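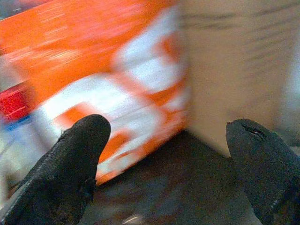

An orange and white box at the Tirari packing room.

The woman who runs the packing room at Tirari started there when it was one table and a roll of tape. She still talks about boxes the way other people talk about dogs they've met.

"I love a loud box," she says. "Orange is my favorite. You put an orange one on a shelf next to a bunch of brown ones and you can find it from the door!"

Tirari packs pantry parcels for families in and near Breathnach, and in March it sent out 2,180 of them, its biggest month so far. Most of the food arrives in store packaging, all colors and sizes, and has to go into plain cartons with as little air left over as possible. She says she got hooked on that part in her first week.

"Big flat ones go in first, up against the side. Then your cans, then the light stuff — crackers, tea, anything that crushes. If you've got a hole left over the size of your fist, a bag of rice will fit in it. Rice goes anywhere. I could talk about rice all day."

She learned some of it the hard way. An early batch of 81 cartons went out with the jars on top, and a driver on the Urell route called before lunch to tell her what the back of his van smelled like. "Pickles," she says, laughing. "So jars go on the bottom now, and they get a sheet of cardboard between them."

The cardboard is saved from deliveries. She flattens it herself at the end of a shift and sorts it by thickness, and she is proud of the stack. Tape comes from a supplier in Isness, and she has firm views on it. "Paper tape, two inches wide. It tears straight and you can write on it."

What about new people who find it dull? She looks honestly puzzled. "Give them a cereal box and a carton that's a half inch too small," she says. "They'll turn it every way there is. Then it goes in on the diagonal and they come running over to show me. I had one the other morning do that, and I went and looked, and it was a really good fit."

The next delivery is due at 2, and she wants the shelves by the door cleared before then.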